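Praltura H2 Hand-Held Gripper Pair

Item group: Teaching and recording tools
Sold by: Vamwood
Page updated: June 25, 2026

The Praltura H2 is a pair of hand-held grippers for recording manipulation tasks by hand. One unit goes in each hand. The operator does the task on an ordinary table and the pair records what the fingers see and how far they are open. The recordings can then be used to train or check a robot arm fitted with matching fingers.

We stock the H2 as a set of two units, left and right, with cables. Single units are sold as spares only.

Overview

Each unit is wired. The cable carries power and data, so there is no battery to charge between sessions and no drift between the two recordings. The wired layout does limit how far the operator can walk, and customers who need to move between rooms should look at the Visser wireless set instead.

The H2 is meant for bench work: opening and closing containers, moving parts from one tub to another, sorting, folding and stacking. It is not rated for use with liquids – the body is not sealed at the cable entry.

Fingers and finger camera

The standard fingers are wide, dark, matte blocks. They are broad enough to hold the wall of a tub or the edge of a box without careful aiming, and they are the part that wears first. Edges scuff and chip with table contact. Light wear along the upper edge does not affect grip, and we do not replace fingers under warranty for it. Replace a finger when the inner face no longer closes flat against its partner.

The finger camera looks out between the two fingers. With the gripper open, both tips stay in the lower part of the view and leave the middle clear for the work. 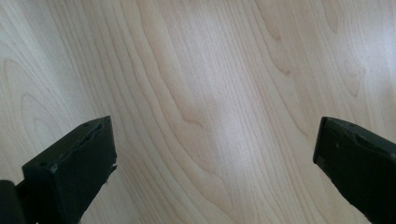 Surfaces and lighting

We tried the H2 on bare wood and on a gray cutting mat. Wood grain gives the tracking software plenty to follow, and both surfaces were usable. Glare is the main thing to watch. A slightly glossy tabletop under an overhead light will wash out on one side of the finger view, and any grain in that strip is lost to the camera. Turning the table or moving the light is usually enough. If neither can be moved, lock the exposure in the Vorneo recorder before starting.

Avoid plain white tabletops. Tracking dropped out several times on ours, mostly when the gripper was held low and still.

Comparison with the Visser wireless set

Yu-na Yeo of our bench team ran both sets through the same tub and lid tasks. Her notes, shortened:

Weight in the hand: the Visser is heavier because of the battery. This was noticeable by the end of a long session.
Finger width: the Praltura fingers are wider. Better on tubs and box edges, worse on small handles.
Cable: none on the Visser. On the Praltura, the cable should pass over the back of the hand and away from the table. Run any other way, it tends to catch on things.
Startup: the Praltura was ready sooner. The Visser units have to pair with each other first.
Dropped recordings: 2 on the Visser, none on the Praltura, out of 19 sessions on each.

For a fixed work table we would pick the Praltura. For anything else the choice is less clear.

Table setup

The H2 needs a table with open space on both sides so that neither elbow is blocked. Keep the items for the task near the middle, within reach of both hands. A shallow plastic tub and a lid with a handle make a good first task, and the rounded rim of a tub is easy on new operators.

Route each cable off the table before the first recording. Tape marks on the floor help when a second person has to stand in the same place each time.

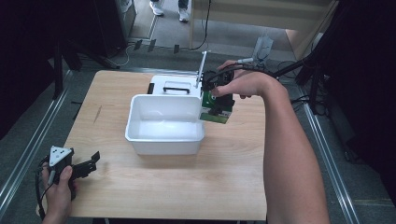

Specifications

Units per set: 2
Connection: wired, one cable per unit
Recommended work table length: 600 mm or more
Finger type: wide block, replaceable
Recorder software: Vorneo, license included for one computer
Rated finger life: 2000 open-and-close cycles under load

In the box

Left unit and right unit
Cables for both units
One spare pair of fingers
Hex key for changing fingers
Printed quick start sheet

Stands, tubs and tables are not included.

Ordering and returns

Sets ship from Vamwood in the order they are paid for. Spare fingers are sold in pairs, and mixing an old finger with a new one is not recommended – the faces will not meet evenly. Unused sets can be returned in the original box. Opened sets can be returned if the fingers are unmarked. For larger orders, or to ask about fingers in another shape, write to the sales desk with the name of the arm you plan to use.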